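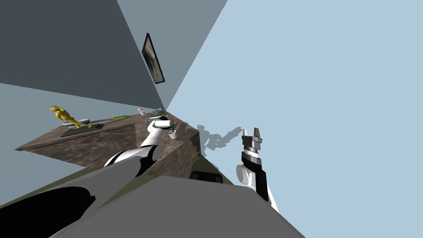

Consejos de taller > Pinzas y brazos

Comparar dos pinzas sobre una encimera: ajustes previos en simulación

Publicado por Gorazd Berisha el 3 oct 2024

Estas notas sirven para comparar pinzas de dedos paralelos en un robot de dos brazos antes de montar nada en el banco. La escena de trabajo es una encimera en esquina con objetos pequeños alineados hacia el fondo: una figura amarilla de animal, un bolígrafo verde, un frasco claro y un objeto verde oscuro junto a la pinza izquierda. Los nombres Arnico y Lirodska corresponden a los dos modelos de dedo que probamos en el taller.

Orden de los objetos

Conviene dejar el frasco y las piezas bajas en el extremo más alejado. Es la zona en la que el antebrazo llega más estirado y donde antes aparecen los errores de alcance. El bolígrafo se coloca paralelo al borde trasero. Si se gira, la prueba mide la orientación de la muñeca y los resultados ya no son comparables con los anteriores.

Apertura inicial

Guardar siempre la misma apertura de dedos al empezar. Con Arnico usamos 30 mm para el bolígrafo; con Lirodska hubo que repetir la serie de abril porque el controlador Hoxha arrancaba con los dedos cerrados. Comprobar el valor en el registro y no fiarse del visor.

Cámara

Una cámara montada cerca del torso pierde parte de la encimera detrás de las placas del propio robot. Para juzgar el contacto de los dedos hace falta una segunda vista lateral. La sombra del brazo en la pared ayuda a estimar la postura general, pero no da la altura sobre el tablero.

Brazo en espera

El brazo que no agarra se aparta a un lado, con la pinza hacia arriba y abierta. Fijar esa postura en el archivo de configuración, la misma para los dos modelos de dedo.

Número de intentos

Hicimos 1.404 agarres en total. De ellos descartamos 305 por colisión con el borde trasero, casi todos con el dedo largo de Lirodska. Con menos de 1.000 intentos válidos las diferencias en el frasco no eran estables. En la figura amarilla las dos pinzas quedaron igualadas; en el bolígrafo, Arnico resbaló menos.

Paso al banco real

Bajar la velocidad a la mitad en la primera sesión y volver a medir el rozamiento de las yemas. El valor por defecto de Baradico es demasiado alto para goma usada. Limpiar las yemas con alcohol isopropílico y dejarlas secar antes de cada serie.

Pendiente: repetir el frasco con yema estriada.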